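ok thread time. robotics club block sorting project, week 2 of actually touching hardware. I'm on writeup duty bc Tudur has a chem midterm

1/ the task: colored blocks start in a pile, arm puts them where they belong. sounds like a toddler toy. it is a toddler toy. we have been here since lunch

2/ Nerys redid the scoring sheet so a grab only counts if the block gets lifted AND let go in the right spot. nudging = zero. I was nudging a lot

3/ small cubes are the worst. red and yellow next to each other on the tray and you have to come in between them without shoving one off
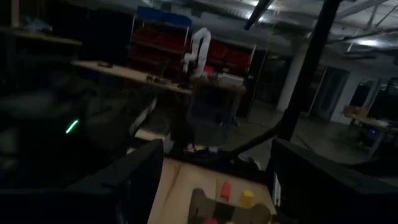
4/ Saqib's fix is come in slower for the last bit. which works but now every run takes forever and we get a 2 minute limit at the February demo

5/ tally so far — 141 tries, 115 good ones. Vsevolod wants to drop the first batch from before we fixed the calibration. Nerys says absolutely not. I'm with Nerys, sorry V

6/ most of the misses are height. gripper stops a hair too high and closes on nothing, or goes too low and just leans on the block. blue ones seem worse?? might be me 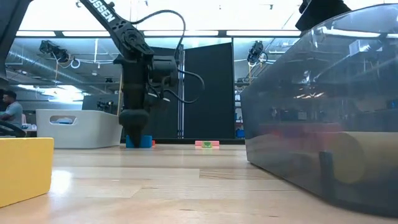 7/ so tmrw: redo table height, run all the colors again in the same order, and write down WHICH color missed this time. I only wrote "miss" for like half of them. my bad

8/ Bleddyn named our sorting script Rusa and won't say why. it's in the repo now so its official I guess

9/ if anyone from last years team still has the notes on gripper speed pls send, the link in the old doc is dead

10/ also we need someone to time the runs at 4pm. you press a button on a phone. there are snacks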